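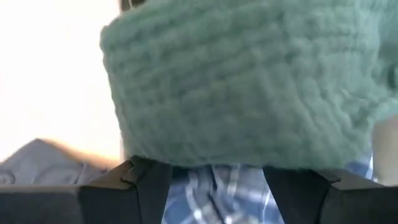 Crinkled cloth in sage green, with the gauze-like texture taught in the first unit of the Soft Goods course.

About the Gemirau School of Household Textiles

The Gemirau School of Household Textiles provides instruction in the care, folding, mending and storage of cloth used in homes, guest houses and residential institutions. It was established by the Kosach Foundation as an evening program for laundry and linen room staff, and its first classes were held in a single room above the Foundation's offices. The School now offers day and evening courses to working adults, to persons preparing for employment in housekeeping, and to members of the public who wish to look after their own household goods properly.

Our Program

Instruction is organized in two courses. The Flat Goods course covers sheets, pillowcases, table linen and toweling, together with pressing and shelf storage. The Soft Goods course covers blankets, throws, gauzes and other cloth with a raised or puckered surface. Students may enroll in either course first, although those with no prior experience are advised to begin with Flat Goods. Each course consists of 40 hours of supervised practice and concludes with a practical assessment.

Crinkled cloth receives particular attention. Its puckers form part of the character of the fabric and should not be pressed out, and its edges seldom lie in a straight line. Students learn to distinguish the crinkle that belongs to the weave from the wrinkles that come from handling or from being bunched in a basket. They are taught to find the corners first, to open out any gathered section by hand, and to fold along a soft line without dragging the surface. Thick, rounded folds are preferred for this class of goods, and stacks are kept low so that the lower pieces are not flattened.

Mending is taught in both courses. The Soft Goods mending unit is limited to small repairs of corners and hems; larger work is referred to the Tamiru Workroom on the second floor, where advanced students may apply to assist.

The Teaching Collection

The School maintains a collection of 400 pieces of household cloth for use in class. The collection is a working one. Pieces are handled daily, laundered on the premises and withdrawn when they are no longer suitable for practice. Withdrawn pieces pass to the mending tables, where they are cut for patches and samples.

The collection is arranged by weight and surface, and within each group by color. Students are expected to return each piece to its proper shelf, folded to the standard set for its group. Instructors inspect the shelves at the close of every session -- this is treated as part of the lesson, and students should allow time for it.

Donations of clean household cloth are accepted in May of each year. The School regrets that it cannot accept rugs, pillows or filled comforters.

Facilities

Classes meet in the Eratero Building, which houses two folding rooms, a laundry, a pressing room and the linen store. The folding rooms are furnished with long tables at standing height. Seating can be arranged for students who require it, and requests should be made at the time of enrollment. The School enrolls up to 100 students in each term. Aprons are supplied; students bring their own scissors, thread and notebook.

Administration

The School is directed by Antonina Ivanyshyn, who is responsible for the course of study and for the teaching collection. The Director reports to the board of the Kosach Foundation. Policies on attendance, fees and the conduct of assessments are set out in the student handbook, copies of which are held at the front office.

Employers wishing to enroll groups of staff may arrange separate sessions, either at the School or on their own premises. A written request stating the number of staff and the kinds of linen in regular use -- including any crinkled or loosely woven goods -- should be addressed to the office.

This page was last reviewed on Friday, October 28, 2022.

Search this site Enter keyword Go

Gemirau School of Household Textiles, Eratero Building | Contact the Office | © 2022 Kosach Foundation | Back to top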